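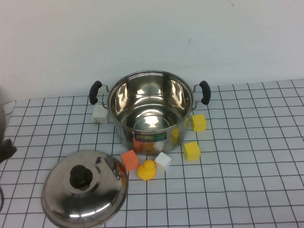
Ebuka Adeleke would rather see money spent on proper pans than on any more plastic tea sets, and told the meeting in Gindcombe as much. Children like the real thing, was the gist. It rings when you drop a spoon in it. Plastic doesn't.

The meeting agreed, more or less. So the Gomwood toy library will start lending out cooking pots from September, steel ones with lids, each going out with a few foam cubes and a rubber duck to put in, take out and hide. Price to members: nothing. Non-members pay a small deposit, amount still to be settled.

The pot sets were out on the table at the Remholm Road hall on 6/15/23, same day as the vote. Orange, yellow and white cubes, yellow duck, shiny pot. Plenty of interest from parents, rather less from the older children, who had found the biscuits.

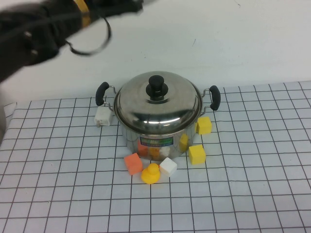
Money comes from the Ogundipe fund, which has put in £3,683 for new stock across the two branches. Most of that goes on the pots, the rest on storage boxes and a second set of shelves at Gindcombe. The old shelves are staying for now. Someone asked about the wobbly one. It is being looked at.

Lending is up, too. Some 1,434 items went out last year, puzzles mostly, then the wooden trains. Kitchen toys did badly and a good few came back with peices missing, hence the rethink.

Not everyone was sold. One mother in the second row wondered what a lid would do to a laminate floor, and to the neighbours downstairs. Fair point. A folded tea towel underneath was suggested. Another asked wether the pots could be used for cooking once borrowed. No, they can't, and there will be a line about it on the loan slip.

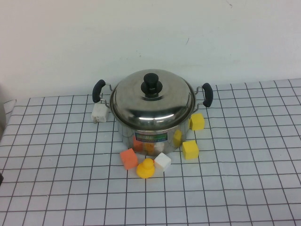

Loans will run for six weeks, same as the bigger toys. Pots to be washed before they come back, cubes wiped over with a damp cloth, duck likewise. Late returns go on the usual list. Lost cubes can be replaced at cost, lost lids have to be talked about.

Names are being taken now at both branches, or by leaving a note in the box by the Gindcombe door. Gomwood is closed for most of the summer holidays so get in early if you want one of the first lot.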